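Gritano chores — README

Hi, and thanks for downloading this! I'm the one who keeps the Gritano folders tidy, so if a file is missing or a label is spelled three different ways, I'm who you write to. Last edit 2025-12-05.

What you get

Gritano is a set of demonstrations of small household jobs, done by a two-armed robot in a furnished home. There are 3,177 episodes in this release. Of those, 960 are held back as a test split, and please do leave them alone until you're done tuning (I have peeked at a test split before and I regretted it for a whole summer). Each episode is one attempt at one job, from the moment the arms start to move until the operator taps the pedal.

The jobs come in 6 families, and the family name is the first word of every folder. Tableware and trash are the two biggest and also the two I'd start with, mostly for the mix: rigid shiny things in one, floppy plastic in the other.

Views

Every episode has a wide view and a close view from the wrist. They're saved as separate streams with their own clocks, so use the sync file before you pair anything up. I mean it! The drift is small at the start of an episode and gets ugly by the end of a long one. 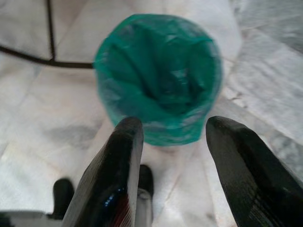 The bin with its green liner first, then the table with the cup, bowl, spoon and fork.

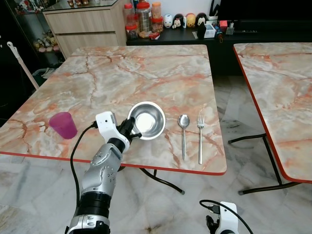
Hiba Haddad wrote back after reading the first draft of this file: please tell people which failures you kept, the last set I trained on had every fumble cut out and my policy had no idea what to do after a bad grasp. Fair point, so I added the next section. She also asked for the raw joint readings next to the smoothed ones, and those are in now too.

Failures

We kept them. An episode marked "miss" ended without the job getting done, and one marked "recover" had a slip somewhere in the middle but got there. The slip time is in the notes column, typed by hand, so expect a bit of wobble. I only threw out episodes where a stream was missing or the operator stopped in the first 5 seconds.

Instructions

The text that goes with each episode was written after the fact by a person watching it back. Most of it is short ("put the spoon in the bowl"), and some of it rambles. I left the rambling ones in — people talk like that. If you want clean wording only, filter on the column called plain.

Things that will bite you

Gripper opening is stored as a fraction, where 1 is fully open. The older batch from August had it the other way around. I flipped it, but if you still have a copy of that batch on disk, delete it and download again.

Shiny metal and thin plastic play tricks on depth estimates. We don't ship depth, and I wouldn't trust a depth map you make yourself on the tableware family without looking at a few first.

Left and right always mean the robot's own left and right. Yes, I mixed these up in the draft.

Loading it

The Bouzid loader reads everything as is. If you use Toltudar, turn off its automatic resampling or the wrist stream will come out choppy. Start with the sample folder, it's tiny and has one episode from each family.

Still to do

Second labeling pass on the trash family, better names for the calibration files, and a proper changelog in place of me editing this page whenever I remember something.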